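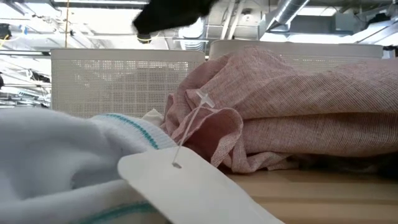
Flamotari is a staged photographic and performance series by the Peruvian-born artist Giuliana Nina. It consists of seven large colour prints, a video of 43 minutes and a set of instructions for live performers. It was first shown in October at the Emholm, a former grain exchange used as an exhibition hall, and has since been presented in three other venues in varying forms.

Background

Nina trained as a theatre designer and worked for several years making costumes for touring companies before turning to photography. Her early pictures were portraits of stage crews, taken during the interval with whatever light was left on. She began to appear in her own work with the short series Prompt Side, in which she played all the members of a fictional town council.

The title Flamotari is a made-up word. Nina has said that she wanted something that sounded like the name of a public office. In the exhibition guide it is used both for the series and for the group of characters who appear in it.

Content

Each of the prints shows the same five women in an ordinary place of work or trade: a ferry ticket office, a shoe repairer's, a bank, a school kitchen, a bus garage, a registry office and a hotel lobby. The women wear judges' robes over sports clothes and have their faces painted grey up to the hairline. They do not look at one another. In the bank picture they stand in a queue that has no beginning, as the counter at its head is closed.

The characters are known by their duties: the Witness, the Deputy, the Translator, the Guest and the Second Guest. The Translator was played by Oriana Jara, a dancer who also arranged the movement in the video. Nina herself appears as the Deputy in all but the school kitchen picture, where the part is taken by Hạnh Từ, the production's make-up artist.

The video follows the five through a single working day in the bus garage. There is no dialogue. The sound was recorded separately by Percy Yupanqui and includes tannoy announcements read in three languages, none of which gives a destination.

Production

The prints were made on large-format film and left without digital retouching, apart from the removal of dust marks. The registry office picture took the longest – 138 exposures over two weekends – and the version finally chosen was the fourth. The robes were bought second-hand from an amateur opera society and altered by Nina.

Live version

The performance instructions allow the work to be restaged by local casts. At Skulthorpe, five performers recruited through an open call sat in the waiting area of the town's ferry terminal for the length of an afternoon. Passengers were not told in advance. The Skulthorpe staging is the only one for which the robes were remade, in a lighter cloth.

Reception

Critics have mostly read the series as a comment on authority and the people who dress up to exercise it. Mererid Gronow, in her essay for the catalogue, compares the women to the chorus of a Greek tragedy "sent to the wrong address" and argues that the workplaces are the real subject. Other writers were less convinced. A review of the Emholm showing called the video too long and found the prints stronger when hung alone. Nina later showed them without it at the Zapata gallery – a change she described as a trial.

Collections

Two complete sets of the prints exist, along with one artist's proof. The first set is held by the Emholm. The second was divided, with the ferry ticket office and hotel lobby pictures going to a private owner and the rest remaining with the artist.

See also

Staged photography
Tableau vivant
Performance art

This article was last updated on June 21, 2026.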